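Brirkine Community Help > Home and Garden > Walls and Floors

White powder on an inside brick wall, keeps coming back

Posted by Marleny Puma, 11/05/2020

We bought an older place in Nirnholm last year and one wall of the dining area is bare red-brown brick. It was painted when we moved in and the previous owners had started stripping it. We finished the job with a paste stripper and then rinsed it down with a fair bit of water, probably more than we should have.

A few weeks later a white fuzzy powder showed up along the bottom, from the skirting to knee height. I brushed it off and it came back. I brushed it off again, wiped the wall with a wet cloth, and it came back worse. It doesn't smell and it doesn't look like mould to me, but I'm no expert.

My questions are whether it will stop by itself, and whether I can put a sealer on now. The bloke at the hardware shop sold me 4 litres of a clear gloss sealer and said it would lock everything in. I haven't opened it yet. The other side of the wall is outside and there is a garden bed against it, if that matters.

Also, the mortar is sandy and leaves grit on everything near it. I vacuum behind the table every couple of days and I'm over it.

3 replies

Orlando Ayala

The powder is efflorescence. It is salt that was already in the brick or the mortar, or came up from the ground. Water dissolves it, the water moves to the surface and dries, and the salt stays behind. Wiping with a wet cloth puts some of it straight back in, so that is why it looked worse.

Brush it off dry with a stiff nylon brush. Don't use a wire one, as bits of wire break off and leave rust spots. Vacuum up what falls, or it ends up back in the wall the next time someone mops.

Your rinsing may account for all of it. A solid brick wall takes months to dry, and if that was the only water the powder will get thinner each time you brush. Put a strip of masking tape at the highest point it has reached and write the date on it. If the line climbs, you have water coming in.

The garden bed matters a lot. Soil against the outside of the wall should sit well below the inside floor level, and below the damp course if you have one. We had the same thing in our place and the bed outside had been topped up over the years until it covered the damp course completely. I dug it back by hand over a weekend, moved the dripper line to the other side of the path, and the wall dried out by the end of the following summer.
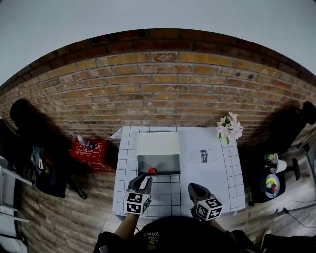 As for the sealer, take it back if they will let you. Gloss sealers form a film. If there is still moisture behind it, the salt crystallises under the film and pushes the face off the brick, and you can't fix that with a brush. What you want later on is a breathable one, usually sold as a penetrating or silane type. It dries flat and the brick stays close to its natural colour. Do a test patch behind some furniture first.

Wait until you have gone a full winter without new powder. I waited until the June after I moved the soil and I'm glad I did, as there was one more small bloom in the corner.

For the sandy mortar, scratch it with a key. If only the surface comes away, the breathable sealer will hold it. If you can dig in easily, it needs raking out and repointing. Ask for a lime mix if the house is old. Hard cement mortar in soft brick causes trouble of its own. I was quoted $870 for one wall and did it myself over 2 weekends, but my back would have preferred the quote.

Nishimura

vinegar. half and half with water, spray it on and scrub. worked on my pavers

Plunow

I wouldn't use vinegar on that wall. Pavers are outside and can be hosed off. Inside you are adding more water, and acid eats lime mortar, which sounds weak already.

Agree with most of what Orlando said. I would also check the downpipe on that side. Ours had split at the back where you couldn't see it, and every time it rained the wall got a soaking. Run a hose into the gutter for ten minutes and go and look. A dehumidifier helps the room but it won't do much for the wall while water is still getting in.

Marleny Puma

Thanks all. The soil is definitely over the damp course, I went out with a trowel and found it a good hand's width down. Sealer is going back to the shop. Will dig out the bed first and look at the downpipe when it next rains.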